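Cleaning fees should be in the price

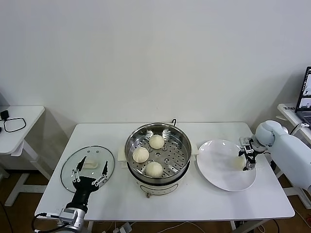
Peiyu Kang wrote to say that I was being hard on small owners last month, and that a cleaner in Cerkstead charges the same for a two-night stay as for a fortnight. Somebody has to pay for that, the letter went on, and it may as well be the person who slept in the beds.

I agree with all of it except the conclusion. The cleaner has to be paid. My complaint is about where the charge turns up. You search for a cottage, you see a nightly rate, you choose between two or three places on the strength of it, and only on the last page do you find the fee added underneath. By then you have told the children.

Coddale is the place I know best. There are 2,170 holiday lets on the council's register for the valley, and I have stayed in a fair few of them over the years. The ones I go back to quote one figure for the stay. Shufen Ren, who lets two flats above the old bank, changed over to this in March. Her prices looked higher than her neighbours' on the listings page and she had a thin April. By July she was full, mostly with people who had booked by telephone.

Owners tell me the booking sites push them the other way, and I believe them. A low nightly rate moves you up the page. If every owner did as Shufen has done, the order would sort itself out, but no one wants to go first. That is why I would like the council to make it a condition of registration — total price, first page, no exceptions.

The same goes for the list of jobs on the fridge door. At a house near Urquijo last summer we paid the full cleaning fee and were then asked to strip the beds, run the dishwasher, take the bins down the lane and be out by ten. I don't mind washing up. I do mind paying for a clean and then doing half of it with the car running.

Haoran Hao thinks guests would leave places in a worse state if the lists went. Perhaps a few would. There is a deposit for that, and owners already hold it. Put the fee in the rate, keep the deposit, and let people have their last morning.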